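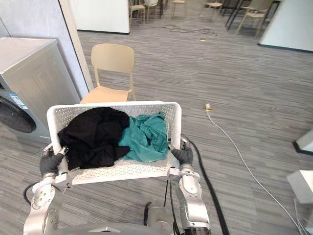

Attachment 1: basket carry at the washing machine, both hands on the basket, two garments inside.

Ticket 648
Subject: Replacement gloves and spare hand, what to order before the budget closes
Status: Waiting for purchasing
Product: Brivex two-arm unit, laundry task
Opened: Wednesday, November 6, 2024

Description from requester

Hello, I write this ticket to support and to purchasing together, as the question belongs to both. We must send our equipment plan for next year in December and I need to know which parts are wear parts and which parts are under the service contract from Billia.

The task is the basket carry. The robot holds the laundry basket with two hands and brings it to the washing machine. In the attachment the left hand has its fingers curled over the rim and the right hand clamps the other side. This is the grip we use for all carries. My concern is the gray gloves. The gloves on our first pair became thin at the fingertips after 391 carries, and the basket has many small holes in its sides, so I suspect the plastic is rubbing the glove more than a smooth side would. I did not yet test with a smooth basket.

Questions:
1. Are the gloves sold alone, or only together with the hand?
2. Is a spare hand necessary for one unit, or can we wait for repair?
3. Can the cables be made longer? The black cable lies on the carpet beside the robot and I would like to route it in another way.

Reply 1, support

Thank you for the clear report. The gloves are sold alone, in packs of 16. They are wear parts and the contract does not cover them. Please measure the fingertip thickness on both hands and write the values here. For the cable, please do not use an extension from another supplier. We have a longer set, but it is a separate line in the quote.

Reply 2, requester

I measured. Left hand is more worn than right, at the thumb and first finger. I also tried a basket with closed sides for 200 carries with new gloves. Wear is still there but it is less. I conclude the basket is one part of the problem. The other part may be the weight, which we did not control, because some loads were only two pieces of clothing and some were full.

About the cable set, please quote it. I also ask for a floor cable cover. There is a floor outlet in the room with a white cable going over the carpet, and I prefer to buy all covers in one order.

Reply 3, support

Quote is sent by Clineck, who is the reseller for your region. It has four lines: glove pack, long cable set, floor covers, and spare hand as an option. With one unit we usually recommend to wait with the spare hand. Repair time is three weeks. If the project cannot stop for three weeks, then please take the option.

Reply 4, requester

Our project cannot stop for three weeks in spring, so I keep the spare hand in the plan, but as second priority. I put the gloves under consumables and the hand under equipment. Purchasing, please confirm that this split is allowed. I will also order two closed baskets from the office catalog, these do not need a quote.

Still open: approval of the split, delivery date for the long cable set, and a test with fixed weight in the basket. I will add the result of the test to this ticket.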